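Open Day at the Wesonden Workshop

Photos and notes from our July open day

We opened the workshop to the public for the first time in July, and this page collects what was shown and what people had to say. The building was open from noon until the early evening. Visitors could walk through on their own or join one of the guided rounds, which left from the front desk and took 12 people at a time.

Most of the day was given over to Tunia, our project on household tasks for robot arms. Tunia works in simulation first. A task is built as a virtual kitchen, the arm practices it there, and only later does anyone try it on real furniture. The drawer task has been running the longest, so we put it on the big screen in the main room and left it going all afternoon. Dexter Sarmiento ran the controls and took questions.

Drawer task, simulated kitchen. The arm is over the tabletop with its gripper open, next to the handle on the dark wood cabinet. 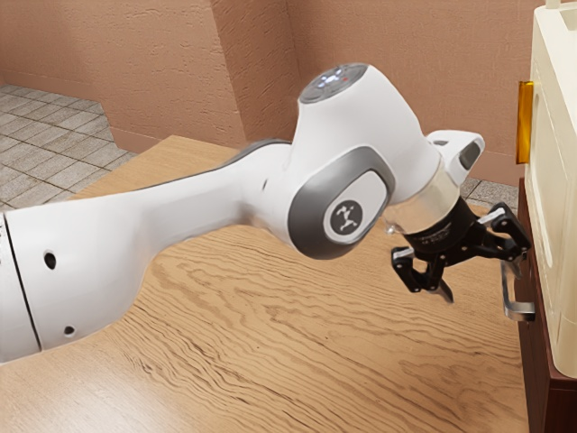

Yaw Addo asked why we would bother with a drawer when factory arms have been lifting car doors for years. He said he had expected something faster, and that he stayed longer than he meant to once he saw how many different ways there are to take hold of a handle.

Dexter's reply was that a car door on a production line is in the same place every time. A kitchen drawer can be stiff, or already half open, and the handle may be mounted upright or flat. For the open day he had a batch of 2000 practice attempts loaded, each with the cabinet in a slightly different position. Visitors could pick one and watch it from the start. The younger ones mostly asked for the failures.

We also let people drive the simulated arm themselves with a hand controller. Turns were kept to 2 minutes because of the line. Lining up beside the handle went well for most people. Closing on it took more patience, and a few visitors went back to the end of the line to try again.

The short talk at the end of the afternoon covered Hudov, the software we use to build the rooms. It sets out the furniture, the walls and the lighting, and it lets us change the surface of a table or the finish of a cabinet between runs. Several people asked if they could model their own kitchens with it. At the moment they can't, as it needs measurements that take a long time to enter by hand.

Thanks to Darko for lending us the screen and the extra chairs.

The slides from the talk are available at the front desk on request. School groups that would like a visit of their own should write to the workshop and give the size of the group and the age of the students. Parking is behind the building, and the side entrance has a ramp.

Page last updated 16 September 2022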